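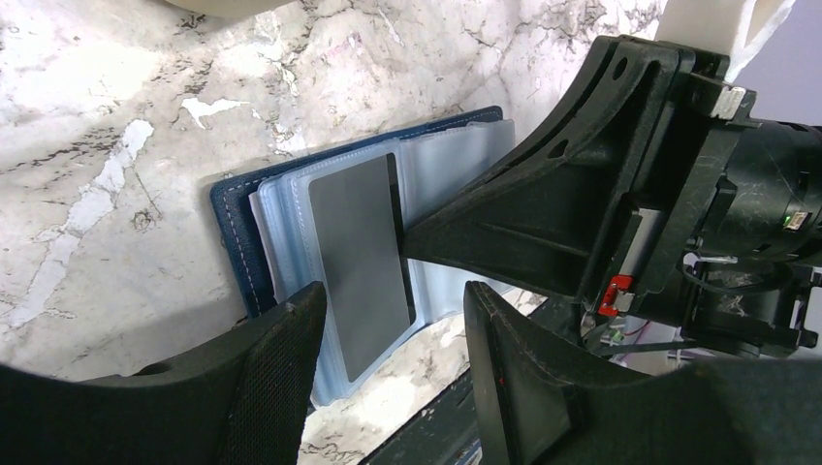

Gellcombe Public Library
Monthly Planning Meeting: Minutes
August 25, 2026
Reading time: 3 min
Filed under: Meetings & Minutes

The meeting opened at 7 p.m. in the upstairs reading room. A quorum was present. The minutes of the previous meeting were approved with one correction: the book drop on the north side was repainted in June, not July.

1. Library cards

The front desk reported that 244 new cards were issued over the summer, most of them to children signing up for the reading program. The card stock is nearly used up. Wasik Printing quoted the same price as last year for a full box, with delivery in two weeks. The order was approved.

There was a longer discussion about expired cards. At present a card lapses after two years and the holder has to come in with proof of address. Several people who winter elsewhere have asked to renew by phone. The desk is willing to try this for adult cards only. Children's cards will still be renewed in person with a parent or guardian. The change will run through the end of the year and then come back to this meeting.

2. Roof and gutters

The leak above the large print shelves is back. A bucket is in place and the lower two shelves have been moved to the hallway. Radonjić Roofing looked at it and believes the flashing around the vent is the source. They can patch it in September. The full replacement remains on the town's capital list and has no date.

Gutters on the east side need cleaning again before the leaves come down. This will be added to the roofing visit if the charge is under $200. If it is more, the desk will get a second price.

3. Local history collection 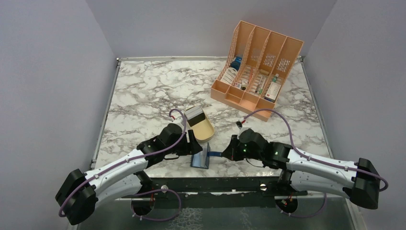
Adult Services and Local History

The scanning of the Zirna Mill papers is going slower than planned. The payroll books are finished. The letters are in poor shape and many have to be flattened before they can be scanned. So far 307 pages are online. The catalog entries still list the mill under two spellings, which makes searching hard, and it was agreed to use the spelling on the mill's own letterhead and put the other one in the notes field.

A family in Ohio has offered a second set of letters. The offer comes with a request that the letters be kept together and not lent out. The meeting had no objection to the first part. On the second, the current policy already says original papers do not leave the building, so no special agreement is needed. A reply will be sent this week.

4. Fall hours

Evening hours start again after Labor Day. The building will be open until 8 p.m. two nights a week, as last year. The proposal to open an hour earlier on weekends was discussed and put off. It would need another desk shift and the budget has no room for one before January.

5. Book sale

Donations have been heavy. The basement room is full and no more encyclopedias or magazines will be accepted. A sign will go up at the desk. Paperbacks stay at 50 cents, hardcovers at $1. Leftover books go to the county reuse center, which has asked that they be boxed and not bagged.

6. Other business

The water fountain by the children's room runs warm. Facilities has been told.
The meeting room piano is out of tune. No action.
One written complaint was received about parking during the farmers market. It was passed to the town office.

The meeting closed at 8:20 p.m. The next meeting will be in September, with the date to be posted at the front desk.

Contact the Library | © Gellcombe Public Library | Back to top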